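4. Recording demonstrations by remote control

By now you should have the arm powered, homed and talking to the Rira console. If the status light is still blinking amber, go back to section 3, because nothing below will work until it goes solid. I'm Bohdana Kobzar, I wrote most of this guide while sitting next to the table with a controller in my lap, so when I say a thing is annoying I mean it was annoying to me this month.

We're going to teach the arm to push blocks around on a board. You drive, it records, and later (section 6) you train on what you drove. It's more fun than it sounds!

4.1 Before you start

You'll need the push rod fitted, the wooden board bolted down to the blue plate, the eight blocks, and the hand controller charged. Charge it overnight if you can. Mine dies without much warning once the battery icon goes red.

1. Check the clamp that holds the push rod. Grab the rod and try to twist it. If it moves at all, tighten the clamp and try again.

2. Wiggle the board. Same idea. A board that creeps a little with every push will quietly spoil your whole afternoon of recordings.

3. In the console, open Teleop, then Workspace, and pick the board profile you saved in section 3. The height floor should load along with it. If the floor field is blank, load the profile again and don't move the arm yet.

4. Put the controller flat on the desk and press Zero.

CAUTION: Keep your hands off the board whenever the Enable switch is on. If you need to move a block by hand, switch Enable off first, every time, even if it's only one block and you're in a hurry.

4.2 Laying out the blocks

The language tags in Nisel (that's the labeling part of the software) expect each block to be named by color and shape. Red star, green cylinder, blue square and so on. Color alone won't do, because there are two blocks of each color, and shape alone won't do either, because you get two stars and two cylinders.

Start with something loose and roughly in the middle of the board, and leave the rod parked off to one side so it doesn't bump anything when you enable it. I like a rough ring for a first session. It gives you an open spot in the center to push things into, and room on the outside to come around behind a block.

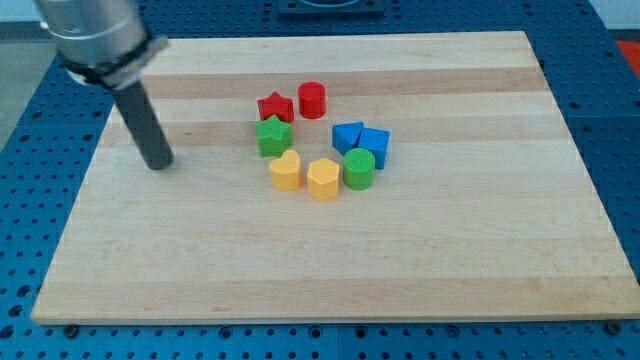

Figure 4-1. Ring layout with the push rod waiting to the left of the blocks.

Don't fuss over the spacing. A few blocks touching is fine and even useful, since the arm will have to deal with that sooner or later. What you do want is a different layout each time you reset. I got lazy and used nearly the same ring for a whole morning, and the trained arm was lovely at that ring and hopeless at everything else.

4.3 Driving the arm

1. Switch Enable on and wait for the beep.

2. Squeeze the trigger halfway. The arm follows your hand only while the trigger is squeezed. Let go and it stops where it is.

3. Move slowly across the board without touching any blocks, just to get the feel. Left and right should match what you see. If they're swapped, go to Settings, View, and tick Mirror.

4. Bring the rod in behind a block, on the side away from where you want the block to go. Then push straight through its middle.

5. If the block starts to spin, stop. Back off, come around, and push again from a better angle.

The heart and the stars are the tricky ones. They have points and dips, and the rod likes to slide along them. The cylinders roll off to the side of the tip if you're even a bit off center, so take those in short pushes — an inch or two, look, then another. The square is the friendliest block on the board and I'd start there.

NOTE: Keep your mistakes in, as long as you recover from them. A demonstration where you lose the yellow heart and go back for it is worth having.

4.4 Recording

1. Type the instruction first. "Push the green star to the red star" is plenty. Write it the way you'd say it to a person.

2. Press Record, count one, and begin.

3. Finish the push, pull the rod clear, and press Record again to stop.

4. Choose Keep or Toss. Toss it if you forgot which block you were supposed to be moving (I do this more than I'd like to admit).

5. Rearrange the blocks after every 20 clips. Enable off first, please.

Clips save to the Atell folder with a running number. Don't rename them by hand or the index loses track of them, and then you're running the repair tool in Appendix B with a cup of coffee and a bad mood.

How many do you need? I aimed for 2,000 on my first set and ended up with 1,923 after tossing the bad ones, and that was good enough for simple two-block instructions. You can do a trial run of the training with far fewer. My first trial had 232 clips and the arm at least headed for the correct block most of the time, which was pretty exciting to watch.

4.5 If something feels off

Arm lags behind your hand: close the video preview on any second computer.

Rod scrapes the wood: the height floor is too low. Stop, raise it a notch in Workspace, and redo the last clip.

Arm freezes and the Tkachuk safety box clicks: you pushed too hard, probably against the board's edge or several blocks jammed together. Let go of the trigger, press Reset on the box, and back the rod away before you do anything else.

Clip saves with no instruction: you pressed Record before hitting Enter in the text box. Open the clip in Nisel and type it in there.

When you have a set you're happy with, copy the Atell folder somewhere safe and go on to section 5, where we check the labels.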